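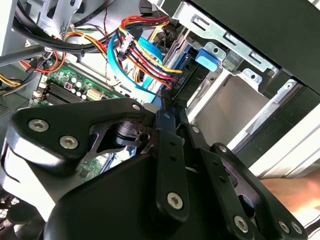

About Illen Computer Repair

Illen repairs and upgrades desktop computers for homes, small offices and schools in Larnia. We opened in November with one bench and now have 3, in a 598 square foot shop on Osagie Street.

Most of our work is inside the case: power supplies, memory, drives, cables and fans. We check every connector by hand before the side panel goes back on.
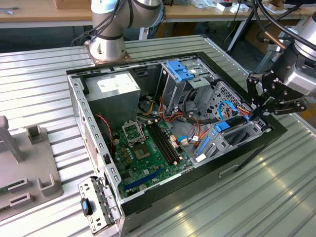
Older towers are welcome. We keep a stock of up to 3,000 used parts, including SATA cables, drive brackets and coin-cell batteries. Allow 5 working days for most repairs. If a board is not worth fixing, we will tell you before you pay for anything, and you can take the machine home or leave it with us for parts.

Page updated July 2021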